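The Mitenby colourway is gone and I have feelings

Quick one, on my lunch. The Fimus x Neves shoes dropped at nine this morning and were sold out by the time I'd found my card.

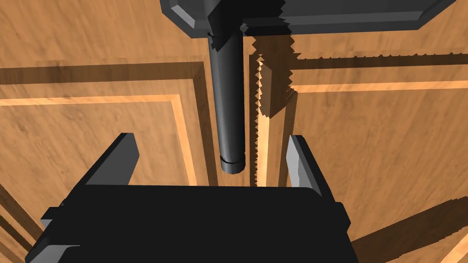 Jana Frerichs reckons I should have seen it coming, a streamer with that kind of following and only 3000 pairs, what did I expect, and why didn't I have my card saved in the browser like a normal person. Fair. All fair.

But still. I'd been looking forward to these since the teaser. If you missed it, Neves (speedrunner, mostly old platformers, very soothing voice) did a shoe with Fimus. Two colours. The Funmont, which is the grey with the orange heel, named after the first level of the game everybody knows Neves for. And the Mitenby, the dark green one. Pixel stitching down the side, tiny save icon on the tongue. I don't even wear high tops. I wanted the Mitenby so badly.

So, how it went. Logged in early. Queue page. Queue page again. Got through, picked my size, went to pay, and the site wanted me to make a new password. With a symbol. By the time it took the symbol the green was gone and the grey only came in sizes for toddlers and giants.

Went for a walk round the block. Came back. Already on the resale sites at triple. No thanks.

Thing is I don't mind a limited run if the thing is special, and I think this one sort of is. Most gaming shoes I've seen are a plain runner with a logo slapped on the side and a bit of neon if you're lucky. My brother had a pair like that, the logo peeled off before the end of March and then they were just shoes. The Fimus ones look like someone sat down with Neves and played the game for a bit first. The laces have the little dotted line from the map screen! Who was asking for that? Me, I was.

What bugs me is the stream. Neves ran the launch live and you got an early code if you'd been subscribed for 30 days. I'd been subscribed for ages, then let it lapse over Christmas to save a few bucks, resubbed in January and missed the cutoff by 2 days. Two! My own fault, I know. Chat was full of people in the same boat, and Neves did look a bit embarassed and said they'd pass it on.

Ah-rin Hyun got a pair, of course. Grey ones. She sent me a photo of the box before I'd even sat down again. Says they run narrow and the insole is a bit flat, so if you're in line for a restock go up half a size. She's wearing them to the arcade night and I'll be standing there in my old skate shoes being very gracious about it.

Restock – maybe. The Fimus page says "more soon" which could mean anything. I've signed up for the email. I've saved my card. I've wrote the password on a sticky note and put it on the monitor, don't tell work.

If anyone has a Mitenby in a women's 9 and hates it, my inbox is open. Retail plus postage plus I'll bake you something.

Right, back to it, my soup's gone cold.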